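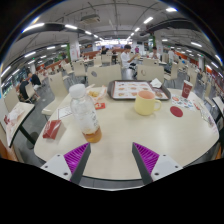 로켓에 싣기도 전에 위성을 왜 그렇게 흔들어 대나요?
발사 때 받는 진동이 위성의 일생에서 가장 험한 몇 분이기 때문입니다. 궤도에 올라가고 나면 나사 하나 풀려도 조여 줄 사람이 없으니, 풀릴 나사는 땅에서 미리 풀려 보라고 흔드는 거죠.

제가 이 대답을 들은 곳은 킬리르몬트 진동시험동 2층 복도였어요. 대답해 준 사람은 시험 책임자 메리언 오길비. 귀마개 한 쌍을 제 손에 쥐여 주면서 "이따가 꼭 끼세요, 안 끼면 저녁까지 귀가 울려요" 하더라고요. 저는 시키는 대로 했고, 그런데도 저녁까지 귀가 울렸습니다.

그날 흔들릴 주인공은 '니븐'이라는 소형 관측위성이었어요. 무게 40킬로그램, 접어 놓으면 여행가방 두 개를 포개 놓은 정도. 위성이라고 하면 왠지 버스만 한 걸 떠올리게 되잖아요? 저도 그랬는데, 막상 보니 혼자 들 수도 있겠다 싶어서(물론 못 들게 합니다) 조금 당황했어요. 이 작은 몸에 카메라, 배터리, 태양전지판, 자세제어용 바퀴 4개가 빼곡하게 들어가 있답니다.

니븐을 만든 회사는 카닉이에요. 구조 설계를 맡은 쳅코에치 마사웨는 시험 전날 잠을 거의 못 잤다고 했어요. 계산으로는 다 괜찮은데 계산이 모르는 게 늘 하나씩 있다나요. 지난번 시제품에서는 케이블을 묶은 끈이 문제였대요. 끈 하나가 헐거워서 케이블이 판을 두드렸고, 그 소리가 센서 그래프에 엉뚱한 봉우리로 찍혔는데, 원인을 찾느라 위성을 두 번이나 분해했다고 합니다. 끈 하나 때문에요!

시험은 생각보다 조용하게 시작돼요. 위성을 진동판에 볼트로 고정하고, 가속도 센서를 붙이고, 선을 정리하고, 또 정리하고. 이 준비에만 오전이 다 갔어요. 저는 옆에서 커피를 두 잔 마셨고요. 그러다 이마니 키마로가 제어실에서 "낮은 단계 들어갑니다" 하고 말하면 그때부터 바닥이 웅웅거리기 시작합니다.

처음에는 아주 약하게 흔들어요. 위성이 어느 진동수에서 잘 떨리는지 알아보는 단계인데, 키마로는 이걸 '노크'라고 부르더군요. 문을 두드려 보고 안에서 나는 소리를 기억해 두는 거예요. 본 시험이 끝나면 똑같은 세기로 다시 노크를 하고, 앞뒤 그래프를 겹쳐 봅니다. 봉우리 위치가 눈에 띄게 밀려 있으면 안에서 뭔가 헐거워졌거나 금이 갔다는 의심을 하게 되죠. 이렇게 단순한 방법이라니, 저는 이 대목이 제일 마음에 들었어요.

본 시험은 진동수를 천천히 올려 가며 흔드는 것과, 여러 진동수를 한꺼번에 섞어 흔드는 것으로 나뉩니다. 뒤쪽이 진짜 시끄러워요. 폭포 밑에 서 있는 것 같다고 할까, 커다란 튀김솥 안에 들어간 것 같다고 할까. 눈으로 보면 위성은 거의 가만히 있는 것 같은데 모니터 속 숫자는 정신없이 뛰고 있어서, 그 차이가 좀 묘했어요.

점심은 시험동 건너편 푸드코트에서 먹었습니다. 이쪽 사람들은 밥 먹으면서도 공진 얘기를 해요. 마사웨는 국수를 먹다 말고 냅킨에 브래킷 모양을 그렸는데, 오길비가 거기다 화살표를 하나 더 그려 넣더니 둘이 한참 말이 없었어요. 저는 그냥 국수를 먹었습니다.

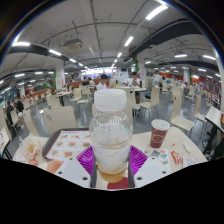
점심시간 푸드코트 테이블 위, 조금 남은 음료병.

오후에는 축을 바꿔 다시 흔들었어요. 위아래로 한 번, 옆으로 두 번, 방향마다 같은 순서를 되풀이합니다. 위성을 돌려 다는 일이 또 한참 걸리는데, 볼트마다 정해진 힘으로 조이고 한 사람이 조이면 다른 사람이 확인해서 서명을 해요. 글레니스 홀리스가 이 서명 담당이었는데, 제가 말을 걸었더니 손가락을 들어 잠깐만 기다리라고 하고는 볼트 하나를 마저 보더라고요. 죄송했습니다.

홀리스는 나중에 따로 시간을 내서 서류철을 보여 줬어요. 니븐 한 대에 쌓인 점검 기록이 3,000쪽이 넘는대요. 부품이 어디서 왔고 누가 언제 만졌고 어떤 공구를 썼는지 전부 적혀 있어요. 읽는 재미는 솔직히 없어요. 그래도 궤도에서 이상이 생기면 엔지니어들이 맨 먼저 펼치는 게 이 종이 뭉치라고 합니다.

마지막 노크가 끝난 건 해가 지고 나서였어요. 키마로가 앞뒤 그래프를 화면에 겹쳐 띄웠고, 다들 모니터 앞으로 모였죠. 두 선은 거의 포개져 있었는데 100헤르츠 조금 위에서 봉우리 하나가 살짝 왼쪽으로 가 있었어요. 허용 범위 안이래요. 그런데 마사웨는 표정이 안 풀리더군요. 범위 안이어도 이유는 알고 싶다면서, 다음 날 아침 옆판을 열어 보기로 했습니다.

며칠 뒤에 연락이 왔어요. 범인은 태양전지판 경첩 밑에 깔린 얇은 와셔였고, 자리를 잡으면서 아주 조금 눌린 모양이라고요. 같은 부품을 새로 끼우고 그 축만 다시 흔들었더니 이번엔 선이 꼭 맞았답니다. 메시지 끝에 느낌표가 네 개나 붙어 있었어요.

니븐은 이제 패드턴으로 옮겨져 열진공 시험을 받습니다. 공기를 다 뺀 통 안에서 뜨겁게 데웠다가 차갑게 식히기를 반복하는 시험인데, 그쪽 담당 릴리언 라시디 말로는 이건 소리가 전혀 없어서 구경하기엔 지루할 거라네요. 그래도 가 보려고요. 일정이 밀리지 않으면 3월에 통 문이 열린다고 합니다.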